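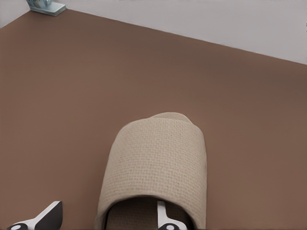

Villads Lund,Hjalti Østergaard
Sveinbjörnsson 居家纺织与生活研究室
收稿日期:2021年12月31日

3 门口的鞋:室内换鞋习惯与织物拖鞋的流变

3.1 从门槛说起

研究住宅的人大多从平面图入手,我们却越来越喜欢从门口入手!一户人家进门处那一两平方米的地面,往往比客厅更能说明这家人怎样理解“里”与“外”。前一节已经讨论了玄关在集合住宅中逐步缩小的过程,本节把目光再放低一点,落到脚上:人们在门口脱下什么,又换上什么,换上之后走到哪里为止。

我们的材料主要来自两处。其一是 Zoselwood 住宅区的入户访谈,共完成300户;其二是 Drirkano 家用品目录的历年合订本,从中整理出拖鞋类条目1078条。两类材料的性质很不一样,前者零碎、鲜活,经常跑题(有位受访者把大半个上午都用来讲她母亲怎样纳鞋底,录音整理出来精彩极了),后者则整齐得近乎冷淡,只有品名、面料、尺码和价格。把它们放在一起读,是这项工作最让人着迷的部分。

3.2 分区与界线

访谈中最先冒出来的,是界线的问题。几乎每一户都有自己的规矩,而且说得斩钉截铁:厨房的拖鞋不进卧室,阳台的拖鞋不进客厅,浴室那双更是哪里都不能去。有意思的是,这些规矩很少写下来,也很少专门教给孩子,孩子们却学得飞快。一位受访者回忆,她搬进婆家的头一个星期,全靠观察别人在哪块地砖上停步,才弄清楚了该在哪里换鞋。

地面材料的变化对界线影响很大。老住户习惯以门槛、地砖与木地板的接缝作为换鞋的位置;翻修之后全屋通铺,接缝消失了,人们便用一块地垫、一只矮凳,甚至一盆绿植重新把界线“画”出来。我们认为,这种自发的补画行为值得专门研究,它说明界线本身先于材料而存在。

3.3 织物鞋面的兴起

再看目录。早期条目以塑料和皮革为主,织物鞋面常被归入“冬季用品”,只在每年10月那一期集中出现。后来织物拖鞋渐渐脱离季节栏目,进入全年供应的部分,描述用语也随之改变:先前强调“保暖”“厚实”,之后更多提到“透气”“柔软”“易洗”。图1所示的包头式便鞋即属于本文所称的“浅色织纹型”,其鞋面为浅褐色编织面料,表面有细密规则的方格状纹理,鞋头圆而闭合。

图1 浅色织纹型包头拖鞋(计算机渲染图)

浅色在这里是一个很值得玩味的选择。深色耐脏,这是常识,许多年长的受访者也反复这样告诉我们。可是较年轻的住户偏偏偏爱米色、燕麦色一类的鞋面,理由恰恰是“脏了看得见”。看得见,就会去洗;看不见,反而不放心。清洁在这里由一种状态变成了一种可以随时查验的东西,读到这一段录音时,我们两人都兴奋得当场停下来讨论了许久。

3.4 客用拖鞋的难题

客用拖鞋是访谈里争论最多的话题。有人坚持备足新鞋,有人觉得请客人光脚穿袜子更亲切,也有人干脆递上鞋套。三种做法背后是三种待客的分寸感:新鞋表示郑重,袜子表示不见外,鞋套则把客人留在“外人”的位置上,虽然主人往往并无此意。有位受访者讲到,她第一次去未来的丈夫家,对方母亲从柜子里取出一双专门为她买的拖鞋,她当时就明白这门亲事算是定下了。

Onine 社区论坛的帖子可以作为旁证。我们以“客人”“拖鞋”为关键词检索,得到帖子3132篇,语气从求助到抱怨应有尽有。其中关于尺码的讨论格外热烈:包头式鞋面不露脚趾,看上去整齐,对脚型宽窄的容忍度却不如敞口式。于是不少家庭形成了混搭的办法,自家人穿包头的,客人穿敞口的,鞋柜里自然分成了两层。

3.5 小结之前的几点补充

上述材料仍有明显的局限。Zoselwood 的住户以双职工家庭为主,独居者偏少;目录只反映在售的品类,手工自制的鞋基本没有留下记录。我们正设法补上后一部分,已经有几户人家愿意拿出家中保存的鞋样和纸型,其中一套还带着铅笔标注的尺寸。这些纸型的测绘与比对将在第4节展开。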